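Faucet testers wanted, Gradside plant, starts June. 5 openings, all on the floor, days only
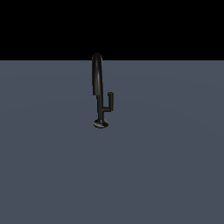

**Is the robot cell going to take over the test bench jobs?**

It takes over the handle turning. The five people on the bench now keep their jobs and their pay grade, and the new hires join them on the same grade. What changes is what you do for eight hours.

OK, background. Tikkanen makes kitchen and bath faucets. Up to now every one got tested by hand: clamp, open, close, check for drips, tag, next. Last month the bench did 2,278 units. First month with the cell running alongside we did 2,359, so no miracle, and we're not going to pretend it was. Difference is mostly in people's wrists. Ask anyone on the bench.

We set the motions up in simulation first, one faucet model at a time, then move them over to the real cell. Single lever models are OK. Some of the others still give it trouble, and that's where you come in.

**What you'd be doing**

- loading and unloading the cell, swapping fixtures between models
- hand testing whatever the cell rejects or can't grip
- deciding if a reject is a bad faucet or a bad grip (harder than it sounds, we train you)
- running new models in the simulator with Minttu Hirvonen before they go live
- writing down what went wrong, in plain words. Short is fine
- stopping the cell when something looks off. Anyone can stop it, no permission needed

**What we need**

- some shop, plumbing or assembly background. Any kind
- OK with standing, and with lifting boxes of castings
- comfortable on a computer, no programing needed
- willing to say "this doesn't work" to an engineer

Not needed: degree, robot experience, own tools.

**Hours and pay**

6:30 am to 3 pm. Paid lunch. Hourly, rate goes out with the interview invite. First two weeks are all training, full pay. Bench people rotate every two hours between cell, hand bench and simulator. That was the crew's idea and it stays.

Stuff still open: break schedule when the cell is down, and who covers it when two people are out at once. Being worked out with Irja Hakala, the shop rep. You can talk to her before you apply, she won't pass it on to us.

**How to apply**

Half a page on what you've worked on, plus a phone number. No cover letter please. Drop it at the Gradside front desk or mail it to Tikkanen, Dodemholm, attn. Onni Lappalainen. Interviews are on the floor so wear closed shoes, you'll get to try the hand bench and see teh cell run.

Already work here and want to move over from packing? Same process, see Onni L. before your shift.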